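Hats keep sliding off the lower pegs of our coat rack
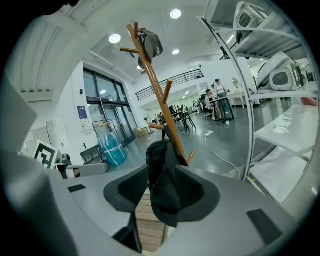
2 min read

We have one of those wooden coat racks at work, a single pole with short pegs at different heights and a slatted base. The cap on the top hook behaves itself. Anything soft hung lower down lasts until somebody walks past with a purpose, then it goes to the floor. The black cap is the repeat offender. I have picked it up 4 times since lunch and it isn't even my cap.

The floor is smooth and shiny, so the rack also creeps a little when people grab coats off one side. Is there a fix that doesn't involve drilling into anything? We rent, and the landlord has opinions.

Posted by Norngate, February

3 replies

Agbeko
You're hanging it by the edge. A floppy cap has no shape of its own, so if the peg only catches the rim it will ooze off sooner or later. Put the peg right up inside the crown, or hang it by the strap at the back if it has one.

If the pegs have been polished by years of coats, wrap a rubber band around each one an inch from the end. Two turns, then push the cap past it. It looks cheap and works fine. Ours have been on for 5 years and I've replaced one.

For the creeping, stick felt pads on something else and put rubber ones under this. Felt is for things you want to slide. Spread the coats around the pole too, heavy ones low. Everybody at our place hung theirs on the side facing the door and the whole thing went over on a plant.

Dorkurix
buy a better rack

Gramholm
Seconding the rubber bands. I used a strip of shelf liner instead, glued on, and it held until summer, when the glue went gummy and got on a hat that cost more than the rack.

Check whether the pegs are screwed in. On mine they were, and two had worked around until they pointed slightly down. Quarter turn each and the hats stayed put. If yours are glued, ignore me.

You could also lay a bag of sand across the base slats for weight. Mine is ugly and I kick it every morning, but the rack hasn't moved.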